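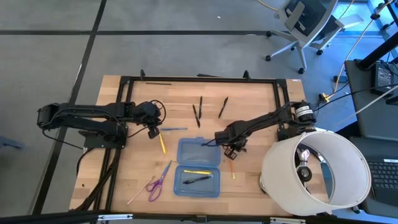 The pencil case was the idea of Josiane Roussel. She wanted a task which a child of six can do without thinking, and which a machine finds terrible. Pens roll. Pencils are thin and light, and a gripper that closes one millimeter too high takes only air. So since December the two arms in the shared workshop on the top floor of the old Coste printing works have had one job: to put the writing things in a plastic box and close the lid.

I visited in the evening, when the members come after their work. The workshop is called Zundeck and it has a lathe, two printers, a sewing corner and a kettle that everybody complains about. The robot has its own table with a butcher-block top, and the arms are mounted on a black metal frame, so that they face each other across the wood. Josiane calls the machine Plarkard. She says the name has no meaning and she chose it because the internet address was free.

She is a bookkeeper. Her partner in the project, Florian Lacroix, repairs elevators. Neither of them studied robotics, and they tell you this early, a little as a warning.

"I know motors and I know safety," Florian told me. "What I did not know is how much cable you need."

The cables are the thing he talks about most. In the first version they ran straight along the arm, and at the wrist they became tight each time the gripper turned downward. Two connectors broke in the same week. Now the cable makes a high loop over the wrist joint, which looks untidy, but it gives the joint its full turn. The rest goes down from the base, along the frame and off the table. He wants to put it all in a sleeve, and Josiane is against this, for she is the one who must open the sleeve when something fails.

The money was a more serious discussion. Josiane had made a budget of 3499 euros for both arms, the frame and the computer. The real total, when she added the last invoice, was 3930. She keeps every receipt in a folder and she can say exactly where the difference went: to a second set of wrist motors, ordered from a supplier named Fovari after the first set arrived with the wrong gear ratio. Fovari exchanged them in the end, but the exchange took ten weeks, and she did not want to wait with a robot that has only one good hand.

The frame they made themselves. Florian cut and drilled it over several evenings, and one corner had to be done again when the holes did not meet. He showed me the bad piece, which he keeps under the lathe.

To teach the arms, one person guides them through the movement and the computer records it. Afterward a program learns from the recordings. Each recording is short, but between two of them somebody has to take everything out of the box and spread it again over the table, and never in the same way. There are pens, pencils and a highlighter, and on some evenings a pair of scissors or a wooden stick is added, so that the program learns to live with things lying near its work. At my visit they had 573 recordings. Josiane had made most of these. She listens to radio plays while she does it.

The results are mixed. The highlighter, being thick, goes well. The pens are acceptable if they lie alone. With the pencils there is still trouble, mainly when one is close to the box and the gripper pushes against the plastic wall before it can close. The box is light, so it slides away, and then the arm continues politely to the place where the box was before. Florian proposed to fix the box with tape. Josiane refused – a box at home is not taped, she said, so what would we learn?

They also disagree about the light. Florian believes that the see-through blue plastic confuses the cameras when a lamp is too near, and he has tried the lamp in different positions. Josiane believes they need more recordings. I could not judge it, and I had the impression that they did not mind to have the question open for some time more.

Closing the lid is the next step. It will need both arms together, one to hold and one to press, and the fingers that they have are maybe too soft for it. Florian has drawn a harder pair. The printer was occupied until nine that evening by a member who was making parts for a bicycle, so he put his name on the list for the night, and the two of them went back to the table to do some more with the pencils.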